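The Care of Knitwear Between Seasons

By the time the heating goes off in the old mill building that houses the Kekana textile library, the knitwear has already begun to come back. Members borrow sweaters, shawls and blankets through the cold months and return them in spring, usually on a Sunday, when the lending desk stays open until early evening. Each piece must then be washed, dried, folded and put away until November.

The library holds about 1,000 knitted items, most of them given by households in the surrounding district. It was established to lend garments to people who wished to study how they were made, and lending for ordinary wear came later. The two purposes do not always agree. A student wants to see a stitch in good order, while a borrower wants to be warm on the bus. Storage practice at Kekana has been shaped by the effort to serve both.

Its first rule is that nothing knitted is kept on a hanger. A knit fabric is a chain of loops, and each loop can lengthen when weight is placed on it. A woven shirt will hang for years with little harm. A heavy sweater hung by the shoulders will grow longer in the body and narrower across the chest, and will form points where the hanger ends press into it. Ribbed pieces are the most forgiving, as the ribs draw the fabric back toward its width, but even they have a limit.

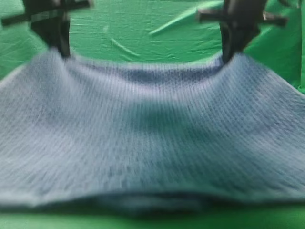
Handling matters as much as storage. Staff are taught to lift a sweater with support beneath it whenever it is damp, because water adds a good deal of weight and the yarn is at its weakest. A dry garment may be held by its upper edge for a moment while it is turned or shaken out, provided that it is then laid down flat and the shoulders are eased back with the palm of the hand. Pulling at a peak in the fabric to flatten it usually makes matters worse. A little steam and an hour of rest will generally do the work.

The folding method is plain. The sweater is placed face down, the sleeves are brought across the back, and the body is folded upward from the hem in two loose turns. The library does not press the folds. Stacks are limited to five garments, with the heaviest at the bottom, and the order is changed at midsummer so that no piece carries the load for the whole season.

Kekana's shelving was supplied by Astier, a joinery firm in the same valley, and is deeper than most household shelving. Members who ask for advice at home are told that an ordinary drawer serves quite well if it is not overfilled. Cotton bags are preferred to plastic. The library tried a sealed box system called Ivumus for two seasons and gave it up after several pieces came out with a stale odor - a matter of trapped moisture, in the view of the staff, and no fault of the boxes themselves.

Blankets call for separate treatment. They are too wide for the sweater shelves, and the more textured ones resist a tight fold. Bobbles and raised stitches flatten under pressure, and openwork can catch on a ring or a rough fingernail. The practice here is to fold such a blanket lengthwise into a long, soft bundle, several layers thick, and to leave it low and loose. Where space allows, it is kept at full length. Where space is short, it may be rolled around a cotton sheet, with the more raised side facing out.

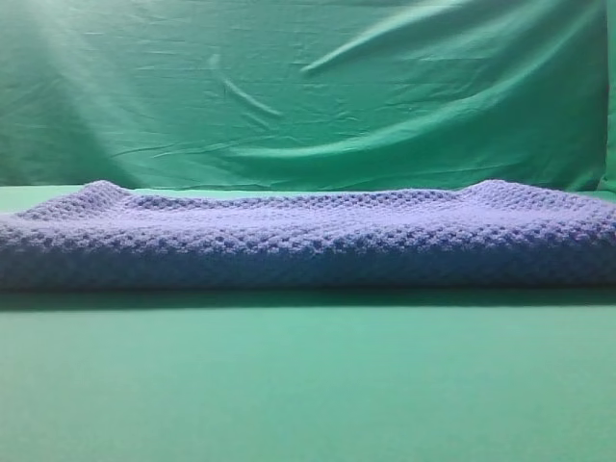
Busisiwe Magagula takes a different view of rolling, and wrote to the library's newsletter, Cloltik, to say so. Her family has kept its crocheted blankets folded in a cedar chest for three generations, she explained, and the only one ever to lose its shape was the one somebody rolled. She refolds hers every 7 weeks along new lines and considers this sufficient. "A blanket wants to be opened and looked at," she wrote. "If you are too busy to do that, lend it to a person who is cold."

Her letter brought more replies than the newsletter had room to print. The library has since set aside a shelf for blankets folded in the manner she described, and these will be compared with the rolled pieces when lending resumes in November.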